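Looking After Cleaning Brushes

Filtell Household Notes: Kitchen and Utility Room

A brush that is rinsed, drained and stored properly will outlast several that are left standing in the sink. The notes below cover washing-up brushes, scrubbing brushes, bottle brushes and the stiff types used in the workshop. Paintbrushes are dealt with on a separate page.

Bristle types

Most household brushes have nylon or polyester bristles. These cope with hot water, washing-up liquid and dilute bleach, but they soften and splay if held against a hot pan. Natural bristle and plant fibre (tampico, coir, bassine) are stiffer when dry and go limp when soaked. Plant fibre should not be bleached, as it becomes brittle and sheds. Wire brushes are for metal, masonry and rust only. Do not use them on enamel, non-stick coatings or stainless steel sinks, where they leave scratches and sometimes fragments that rust.

Daily rinsing

Rinse the brush under the hot tap straight after use, bristles down, and work the fibres apart with a fork or an old comb if food is caught at the base. Shake hard. Hang the brush by its handle or stand it with the head uppermost only if the handle is plastic. With a wooden handle, water runs down into the joint and the wood swells and splits, so hang it head down.

Weekly wash

Fill a bowl with hot water and one tablespoon of washing soda. Put gloves on. Soak synthetic brushes for half an hour, covering the bristles but keeping any wooden part clear of the water. Rinse twice. For greasy brushes, use a squirt of washing-up liquid worked in by hand before the soak. Plastic brushes without a wooden or glued part can go on the top rack of the dishwasher; check the handle for a mark first.

Limescale shows as a white crust at the base of the bristles. Equal parts white vinegar and warm water will remove it in an hour or so. Never add vinegar to a bowl that has held bleach until it has been emptied and rinsed.

Storage

Brushes used in different places should be kept apart. A set of three is enough for most houses: one for dishes, one for vegetables and one for floors and drains. Mark the handles with coloured tape. Toilet brushes are kept in their own holder and are never brought into the kitchen for washing.

A metal bin or deep tin is a practical store for the larger dry brushes. It does not hold smells in the way soft plastic does, and it can be wiped out with a damp cloth. Line the base with newspaper and change it monthly. Brushes must be fully dry before they go in. Lay them flat or on their backs; weight resting on the bristles will set them at an angle within a few weeks.
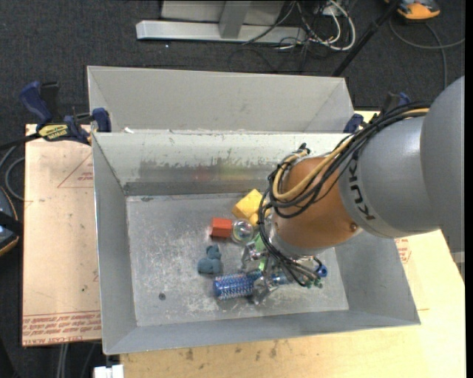 Grey metal bin on a light wooden tabletop, with a brush.

If the bin is bare steel, check the seams every December and again in early summer. Rub any rust spots with fine wire wool, wipe with white spirit, allow to dry and apply a thin coat of wax. Galvanised bins should not be cleaned with vinegar or any other acid, which strips the zinc.

Reviving bent bristles

Splayed synthetic bristles can often be straightened. Dip the head in water just off the boil for 20 seconds, press the bristles into line, wrap them firmly in a strip of cloth and leave overnight. The result is seldom perfect, but it gives a dish brush another month or two. Plant fibre can be trimmed instead: cut the worn ends back by 3 mm with sharp scissors.

Wooden handles

Sand lightly with fine paper once the surface feels furry. Apply raw linseed oil with a rag, wait fifteen minutes and wipe off the excess. Spread oily rags flat outdoors to dry before putting them in the rubbish, as they can heat up and catch fire when bundled.

When to replace

Replace a dish brush when the bristles no longer spring back, when the base stays dark after a soak, or when it smells once dry. Vegetable brushes should go sooner if the fibres begin to drop out. Old dish brushes are still good for boots, flowerpots and bicycle chains. Cut a notch in the handle so they are not returned to the sink by mistake.

See also: Descaling Kettles; Caring for Enamel; Storing Mops and Buckets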